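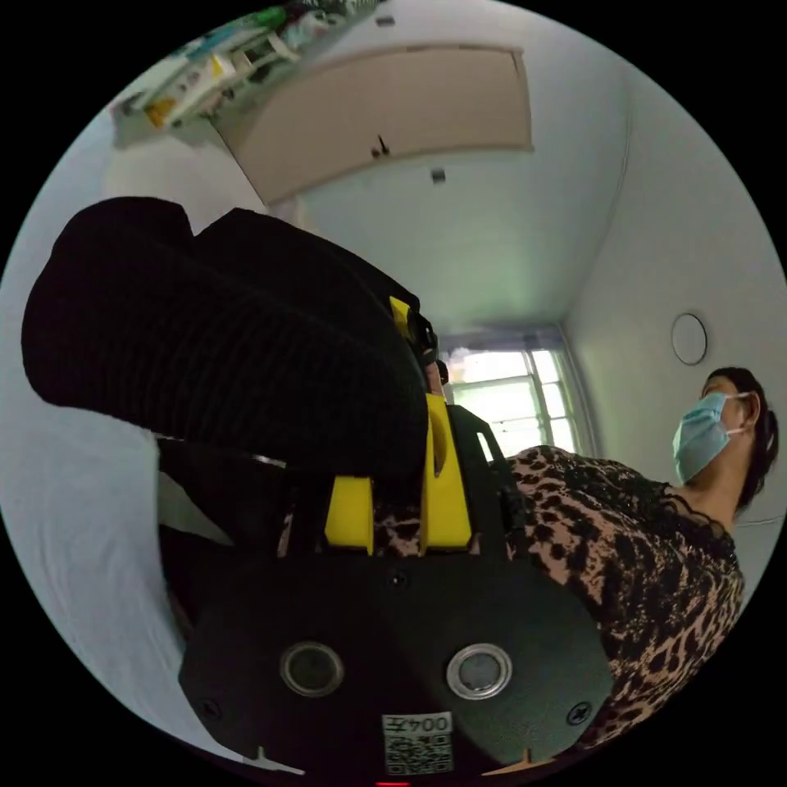
Go early or don't bother, Edit Kun wrote back when I asked if the Hauser mill open day was worth the drive, and park by the church because the field turns to soup. She was right on both. I got to Trallgate at ten past nine and the line for the weaving shed was already out past the gate.

Notes typed up on the train home, so forgive the mess.

Hauser makes wool blankets. Has done on the same site since before anyone there can remember, same river, newer roof. They open the doors once a year, in April, and you get taken through in groups of 38. Too many. If you end up at the back you hear nothing in the carding room, just a roar and the guide's arms waving. Push forward. I did, not sorry.

Our guide was Botond Katona. Quiet man, good once he got going. Started us at the bale store, which smells like wet dog and lanolin and I mean that kindly. You can put your hands in the fleece. Mine were soft till dinner.

Then scouring (hot, steamy, quick look only), then carding, then spinning upstairs. Stairs are steep, worn in the middle, no elevator. Worth knowing if your knees are bad. A woman in our group waited at the bottom and someone brought her a chair and a bobbin to look at, nice of them.

Weaving shed is the thing to see. Ear plugs at the door, take two pairs, the first ones fall out. The newer looms are so fast you can't follow the weft at all. The old one at the end they run by hand for visitors, slow enough to see what it's doing, and I stood there way too long and lost my group. Caught up in finishing, where they brush the blankets with teasels. Real dried teasels! Set in a drum. I'd read about that and assumed it was long gone. Botond says wire brushes work fine for the cheap line but the good ones still get the plant.

Asked him how many they make. 2000 a month in a good autumn, less in summer. Most go to a shop chain I'd never heard of, Lillevis, and the rest sell from the mill.

Mending room was my favorite after the looms. Tamás Hegedűs at a tilted table by the window, running his palm over the cloth, finding knots I couldn't see even when he pointed. He's been at it 7 years and says he's still slow. Didn't look slow.

Food: soup and bread in the canteen, soup gone by noon. Cake fine. Coffee bad.

Shop: seconds are upstairs, not signposted, ask. I got a gray one with a wobbly stripe for half price. Cards only at the upstairs till, cash only at the downstairs one, no idea why. Bring both.

Getting there: bus from Relley stops at the bridge, last one back is early, check teh times before you go in. I nearly missed mine, ran the whole lane with a blanket under my arm.

Would go again. Would skip the slideshow at the start, it's long and the chairs are awful. Next time I want the dye house, which was shut this year for a new floor. Wubit Mamo went the year before and said the indigo vats were the best part of her day, so thats annoying.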